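Workplace Basics, Unit 4: The Water Point
Handout to go with my talk at Gritcombe, May 23, 2018

I promised you these notes so you wouldn't have to scribble while I was talking, and because at least half of you were looking at the biscuits. They follow the session fairly closely, with a couple of bits I forgot to say out loud (the drip tray, mainly, which I always forget).

Why we spend a whole unit on this

When I started out in office services I thought the water dispenser looked after itself. You plugged it in, people drank from it, end of story. Then I moved to the Flavbridge building, where 136 people shared far too few of them, and I learned more about grumbling in one summer than in all my years before it. Water is the thing people get up for. It's where they stretch their legs, fill a cup, moan about the printer and go back to their desks in a better mood. So where you put it, and what state it's in, really does matter!

Where to put it

My own preference is for the dispenser to be near desks but with its front facing into open floor. You want space for one person to stand and fill, and for somebody with a chair to roll back without hitting them. Usman Jadoon, who took this unit before me, used to tape a square on the carpet and make the group take turns standing in it with a full mug. I've dropped the mug but I still like the square.

Watch the chairs. A five-spoke base on casters takes up more floor than the seat does, and it's the spokes that catch people's feet. Have a go at pushing a chair as far back as a person would when getting up, then see what's left of your walkway.

Then there's the cable. It goes straight to a wall socket and stays off the walkway. No extension leads under a rug, please, I've seen it and I didn't enjoy it.
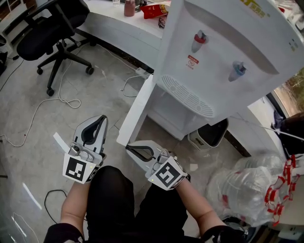

Taps

Red for hot, blue for cold, and you'd think that would be enough. It mostly is, but visitors in a hurry will put a hand under the wrong one, so leave the warning label where the maker stuck it and don't cover it with your own notices. I mean it about the notices. Leena Hirvonen and I once peeled four layers of laminated paper off the front of a dispenser at Prernberg, and the oldest was about a Christmas lunch.

Wipe the taps daily, including underneath the spout where you can't see. Use a clean cloth kept for that job and nothing else. Let the first splash of cold run off in the morning before you fill anything.

The drip tray

Lift out the grille, tip the tray into a sink, wash both in warm soapy water, rinse, dry, put back. That's the lot. It takes me less time than making a cup of tea and yet it's the job that gets skipped in every building I've ever walked into. If the tray smells, you've left it too long. Small trays hold very little, and one person rinsing a glass over the grille will fill one faster than you'd believe, so ask people to rinse at the sink.

Things on the desk nearby

Glasses (both sorts), bottles, boxes of whatever. A desk close to the water collects them, and I'm not a tyrant about it. I do ask that drinks stand well back from the edge and that paperwork has its own spot on the dry side. Keir Leckie asked in the session about curved desks, and yes, they're awkward, things slide along to wherever the curve leaves a gap and stay there. Clear them at the end of the day and you'll be fine.

For next time

Pick one water point you use yourself and sketch the floor near it: desk, chairs, socket, walkway. Then write up to 200 words on what you'd move and what you'd leave alone. Bring it on paper if you can, I like to spread them all out on the table. The June session is on shelving and storage.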